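Catégorie : Métiers et savoir-faire | Mots-clés : bac, tri, établi, atelier

« Un bac, ça se règle comme un outil »

Elle tient l'atelier de remise en état de Menddale depuis douze ans et a préféré que son nom n'apparaisse pas. « Mettez l'atelier, ça suffira. » On y reçoit des pièces dépareillées, des fins de lots, des retours de magasins. Tout arrive en vrac et repart trié, nettoyé, parfois réparé. Entre les deux, il y a les bacs, et c'est d'eux qu'elle voulait parler.

« Les gens qui visitent regardent les machines et les étagères. Moi, quand j'entre dans un atelier, je regarde où sont posés les bacs et à quelle hauteur ils arrivent par rapport au plan de travail. »

Elle a commencé dans un dépôt de quincaillerie, chez Atallah, où les caisses étaient à même le sol. On se penchait toute la journée. « On avait 51 références de charnières et on les sortait une par une, le dos plié. À la fin du mois, je ne ramassais plus rien chez moi. Je laissais tomber un crayon, il restait par terre. »

À Menddale, le premier hiver, elle a fait couper les pieds de deux établis et monter les bacs contre les plateaux. Le bord du bac doit toucher le bois, dit-elle, sinon les petites pièces tombent dans l'intervalle. Elle a essayé plusieurs solutions avant d'en arriver là : une baguette vissée, un joint en mousse, même un rideau de tissu agrafé qui s'est arraché en une semaine. « Le tissu, c'était mon idée. Je n'en suis pas fière. »

Sur la matière, elle a des avis arrêtés. Elle aime le métal pour sa tenue et le déconseille à ceux qui n'aiment pas le bruit. Les bacs en plastique de la série Pralari, achetés par lots, se sont déformés sous les charges lourdes ; elle les garde pour les emballages et les chiffons. « Il n'y a rien de mal fait là-dedans, on leur demandait trop, c'est tout. »

Et l'usure ? Elle hausse les épaules. Un bac rayé peut travailler des années. Elle vérifie le fond et les angles, passe la main gantée sur les arêtes et ne s'occupe pas du reste. Les bacs de tri sont vidés en entier une fois par mois. Au dernier inventaire, en décembre, l'équipe a sorti 1 857 pièces, dont presque 500 n'avaient pas d'étiquette. « Là, on s'assoit et on cherche. Une pièce sans étiquette, c'est dix minutes de perdues, ou bien c'est la poubelle. Je préfère les dix minutes. »

Le tri se fait toujours dans le même ordre. D'abord ce qui est long ou pointu, qu'on retire pour ne pas se blesser. Ensuite les grosses pièces, puis le fond. Le plateau de gauche reçoit ce qui est identifié, celui de devant ce qui attend une décision. Elle tient beaucoup à cette séparation - elle y revient trois fois pendant l'entretien. Un nouveau qui pose tout au même endroit refait son travail l'après-midi.

« Je ne crie pas. Je remets tout dans le bac et je lui dis de recommencer. »

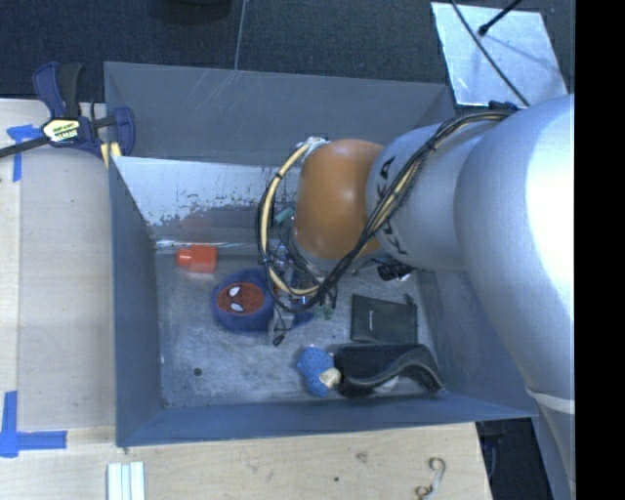 Le bois clair des plateaux est un autre de ses choix. Une vis sombre s'y voit tout de suite, et un plateau trop marqué se ponce ou se retourne. Elle refuse en revanche qu'on le vernisse : les pièces glissent, dit-elle, et finissent à l'autre bout. Un fournisseur, Dudwood, lui avait proposé des plateaux stratifiés gris assortis aux bacs. Elle a gardé l'échantillon, il sert de planche à découper dans le coin cuisine.

Pour le sol, elle est moins sûre d'elle. Elle voudrait un revêtement qui amortisse les chutes et se balaie sans effort, et elle n'a pas encore trouvé les deux dans le même produit. « Si vos lecteurs ont une adresse, je prends. »

On lui demande ce qu'elle conseillerait à quelqu'un qui installe un coin de tri chez soi, dans un garage par exemple. Elle réfléchit un moment. Un seul bac, grand, à hauteur de hanche. De la place libre sur deux côtés au moins. Une boîte à part pour la visserie, avec un couvercle. « Et on ne range rien d'autre dedans. Chez ma sœur, il y a des gants de jardin, une rallonge et un ballon dans le bac à outils. Je n'ouvre plus la bouche, mais je le vois. »

À seize heures, elle arrête l'entretien pour aller réceptionner une palette.

Commentaires (3)

tournevis_plat : D'accord pour la hauteur de hanche. J'ai surélevé le mien avec des parpaings, mon dos va mieux.

Maro44 : Pour le sol, essayez des dalles en caoutchouc. Ça se balaie moyennement mais rien ne casse en tombant.

lecteur du soir : Le vernis, je l'ai passé l'an dernier. Je confirme, tout glisse. Je ponce ce week-end.

Nous contacter | Mentions légales | © Tous droits réservés | Haut de page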